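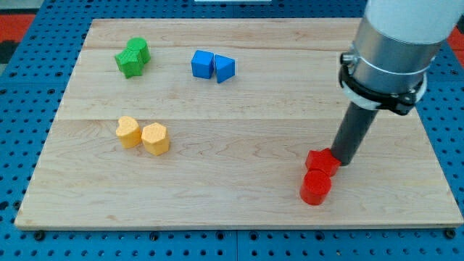 Jonberg tabletop arm with push rod: review after the first season

Reviewed by Kurniawati Khoo
Posted 2/7/21
Category: Small workshop automation
My rating: 4 out of 5

I work at Rarkamus, where we make and pack shape blocks for kindergartens and for therapists. One set is eight blocks in four colors, two of each color. Before the Jonberg came, three of us did the pairing by hand at one long bench. Now the arm makes the pairs and we do the rest. I was asked by several people from other small shops if it is worth the money, so I try to answer in one place.

What we bought

We have the arm, the push rod, the perforated table and the Budisis software, which is a separate license. The camera that looks down on the table came in the same order. The extra year of support was $1,076 and we took it. I will say later if I would take it again. The price of the arm itself depends on the seller, so please ask for a quote and do not trust the number on an old web page, as we did.

The rod is a plain dark gray cylinder. It has no fingers and it cannot lift anything. It comes down beside a block and pushes it over the board until it meets its partner. When I first saw this in the brochure I thought it was too simple for the price. We had also looked at a Furnival machine with a suction cup, but our blocks have a slightly rough surface from the printing and the cup dropped the heart shape very often in the trial. A rod has no such problem. It only needs to touch the side.

Setting up

The manual is 42 pages and the translation is good. The arm was bolted down and moving on the first afternoon. To make it do something useful took much longer. You must teach the software where the edges of the work area are, how high the surface is, and how deep the rod may go. We work on a maple board that lies on top of the perforated table, and the software did not know about the board until we told it. My advice is to decide on your board on the first day and never change it. We changed ours once, for a thicker one, and lost a morning.

The holes in the table are very practical. You can fix a stop or a small fence almost anywhere. I wish the bolts were delivered in a box with compartments, but this is a small complaint.

How it works in a normal day

A person puts the eight blocks on the board in any order and presses the start key. The arm finds the colors and pushes. Green goes to green, blue to blue, and so on. The person then takes the pairs off, checks the surfaces, and places them in the tray. In May we packed 749 sets in this way.

The cube and the cylinders travel well. The hexagon is also easy. The star is the difficult one. If the rod touches a point of the star and misses the flat part between two points, the block turns and goes away to the side, and the arm has to come around for a second try. With the green star and the red star this happened every day in the beginning. Leanne Heywood, who packs with me, found that it helps to put the stars down near the middle of the board, so the arm has space to go around them. It is not written in the manual.

The triangle sometimes leans a little on the cube after the push. For us this does not matter, for you it may.

Colors are recognized without trouble, with one exception. Our yellow is pale, and late in the day when the sun came on the maple, the software lost the yellow heart against the wood. We hung a curtain. After that we had the problem only when somebody forgot the curtain.

Speed

It is slower than a person. I write this clearly, as the seller will not say it first. Any of us can make four pairs while the arm is still pushing the second. If your only purpose is speed, please keep your money. The use of it is that the arm works while the person inspects and packs the set before, so the waiting time disappears if you organize the bench well. We did not organize it well at first. For two weeks I was standing and looking at the rod like somebody who waits for a kettle.

What it changed for us

This part I find the most important and most reviews leave it out.

No one at our shop lost the job. I was worried for it and I said so at the meeting when Gareth Fairclough, our manager, showed us the plan. He promised that hours would stay the same for one year, and he put it on paper after Denise Dawber asked him to. I recommend to everybody in the same situation to ask for the paper.

The work itself is different. Pairing by hand is dull, and my wrists were tired from it by lunch. I do not miss that. But we were three at one bench, sitting close, and we talked the whole day. Now the arm has the middle of the room, and we stand at separate places with the safety line on the floor between us. Denise says it is quieter and she likes it. I like it less. We have started to take the break at the same time again, which helps.

There is also the question of who understands the machine. In the first month only Kirsty Entwistle knew how to restart it after an error. She was called from her own work many times a day, and she had to come in on one of her free days. She received no extra pay for this at that time. Later all of us got half a day of training and Kirsty got a new grade. If you are a manager and you read this, do the training before the arm arrives.

Inspection is more careful now, I believe. When my hands do not need to sort, I have time to turn every block and look at the edges. We have fewer returns than last year, but we also changed the sanding step in the same period, so I cannot say how much is from the arm.

One more thing. The software keeps a log of how long each set waits before a person takes it away. It is on by default. In the beginning this felt like being watched, and one of us stopped going for water. We asked for the waiting times to be switched off and it was done. You find it in Budisis under Reports, then Station Idle. I would check this on the first day.

Support

The telephone support is friendly and they call back on the same day. We needed them for a noise in the base, which was a loose cover, and for a software update that forgot our board height. The second was their mistake and they admitted it. Would I pay for the extra year again? For the first year yes. For the second year I think Kirsty knows as much as they do.

Good points

The rod is simple and we have had no broken part.
It does not scratch the printed blocks if the speed is kept on medium.
The table accepts many kinds of stops and fences.
The manual is clear.

Bad points

Stars.
Needs steady light, at least with pale colors on wood.
Board height must be entered again after some updates.
Waiting time log is on without asking.
The stop button is on the left side only. I am left-handed so I am happy, Leanne is not.

Who should buy it

I would recommend it for a small shop where the items are light, can slide on a flat surface and have clear colors, and where a person will stay next to it anyway. For heavy items, or if you need to stack, look at something with a gripper. I take away one star for the log and for the light problem.

Update: several readers asked about noise. It is a low sound when it moves and a small tap when the rod comes down on the wood. We can have the radio on at the usual level. To the reader who asked if the rod can be ordered in a shorter length, yes, Jonberg sells one, but we did not try it, and you will have to teach the height again.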